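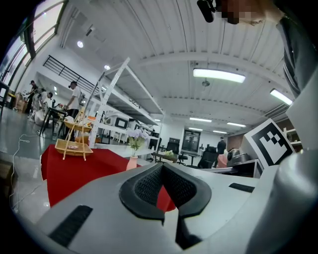 Miranda reckons 200 episodes of one skill beats 80 each of five, and I've stopped arguing with her. Pick the cloth or pick the crockery. Doing both in one arvo gets you a dataset that's mediocre at two things.

**nalness_dan**

---

**gripwidth**

Disagree. Our first batch was 400 episodes of a single skill, all on a bare bench, and the policy was a genius until somebody moved the bench. I'd take fewer demos and more mess. People walking about, daylight at one end and fluoro at the other, chairs wherever they got left. If it can't cope with a person standing near the shelves it isn't much use in a room that has people in it.

---

**nalness_dan**

Mess in the background, sure. I'm talking about mess in the task. Corkix wanted "tidy the table" as one label, which covers everything from picking up a wrapped lolly to bulldozing a vase. Try learning that.

---

**tablecloth_truther**

Can I ask the dumb question? Why is everyone so keen on cloth? I've got rigid objects going fine and my evenings free.

---

**ysotomayor**

Because the rigid stuff is the bit the customers assume already works. Lendon asked for cloth grasps, with the table still dressed, so cloth grasps it is. My notes so far, for anyone else who's been handed the same spreadsheet:

1. Write the label before the demo. If you write it afterwards you'll describe what you wish you'd done.
2. Start each demo from a different side of the table and at a different height. Your arm has a favourite approach and it'll turn up in the policy like a family nose.
3. Red cloth is lovely for segmentation, and makes you think you've solved segmentation. Get a grey one before you brag.
4. Go for the hanging part, close on a single fold, hold, then lift. When the cloth is between the pads you'll see it as a thin strip down the middle of the opening, and that's your keyframe.

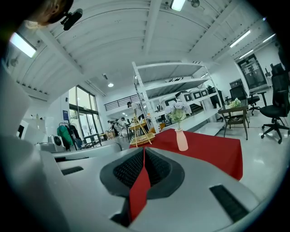

5. Leave things standing on the cloth. A vase of fake flowers is cheap, and the learner needs to see that a pull at the corner is also a pull on everything else.
6. Keep the failures in their own folder with their own label. Don't bin them, and for the love of God don't quietly trim them into successes.
7. Stop when you get bored. Bored demos are fast and all the same.

Yolanda Sotomayor (yes, real name, I made the account before I knew better)

---

**gripwidth**

Number 6 is going to start a fight.

---

**nalness_dan**

It is, and I'm starting it. We trained with failures in and the thing learnt to drop cloth with tremendous confidence.

---

**ysotomayor**

Did you condition on the label?

---

**nalness_dan**

We conditioned on the label in the January run.

---

**ysotomayor**

And before January?

---

**nalness_dan**

Before January we had a folder called "misc".

---

**tablecloth_truther**

Still with Dan on this, for what it's worth. Sorting failures is half a day's labour and I've never had a reviewer who could agree with themselves about what a failed cloth grasp is. Slipped at the end? Got two layers? Got one layer and a flower?

---

**ysotomayor**

Two layers is a success with a rude label. I give it its own tag. The flower is a fail.

---

**gripwidth**

We scored 78 of ours twice, a week apart, same reviewer. I'm not posting the agreement figure. He's a nice bloke and he reads this forum.

---

**nalness_dan**

Fine. I'll rerun the cloth set with failures tagged properly and the approach side logged, and post the curves in this thread whichever way they go. Miranda gets to choose the skill.

---

**tablecloth_truther**

She'll choose cloth.

---

**nalness_dan**

She's already bought the grey one.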